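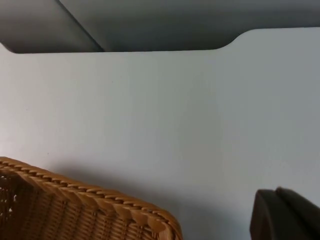

*A plain surface in a pale bluish gray, the color family Daithí Ní Mhurchú gets asked for most.*

The first thing Daithí Ní Mhurchú wants to know when I sit down is what color my kitchen is. I tell her it's white, and she waits, very politely, until I admit that I don't know which white. "There you go," she says, pouring the tea. "You've lived in it for years and you've never been introduced."

Daithí mixes house paint for a living. Her shop, Filberg, is a narrow place with a bell on the door and a long counter at the back, and she has run it since she bought out the previous owner one very hot July. (She kept the name because the sign was already up and she liked the lettering.) The card drawers behind her hold 233 colors, and she can find most of them without looking down.

She came to paint sideways. She had been doing the books for a flooring business called Nastex, and on her lunch hour she used to walk over to the old shop and watch the tinting machine. "I'd stand there eating my sandwich like it was a movie," she says. "You'd see one drop of black go into a whole can of white and the whole thing would change its mood. I thought, well, I could look at that all day. And now I do!"

Most of her customers these days come in asking for a soft blue or a gray, or something that can't decide between the two. She is fond of those colors but careful with them. "A pale blue-gray is lovely in the morning and then the sun goes around the house and you're sitting in a refrigerator," she says. Her advice is to paint a big piece of board, carry it from room to room, and live with it for 5 days before buying anything more than a sample pot. People tend to nod at this and then buy the full amount anyway. She sells it to them, and she keeps a shelf of returned cans, which she mixes together and sells cheap for sheds.

Her biggest job so far was the Montecinos, the old hotel up the hill, where the owners wanted all 50 bedrooms done in shades that felt related without matching. She spent weeks up there with her boards, moving from the north side to the south side and back. "The same can looked green on one side and almost pink on the other," she says. "I had the manager following me down the hall saying it was a different paint. I had to open it in front of him." The hotel ended up with a cooler mix in the sunny rooms and a warmer one at the back, and she still goes up for lunch now and then to check on the walls – and, she admits, for the soup.

I ask whether she has a favorite, and she is quiet for long enough that I drink most of my tea. Then she gets up and brings me a card from the bottom drawer, a deep, muddy red called Vindura. She sells hardly any of it. It's on the ceiling of her own hallway, and her sister hates it.

Before I leave she hands me three sample pots of white and a brush, and tells me to ring her when I know which one I've got.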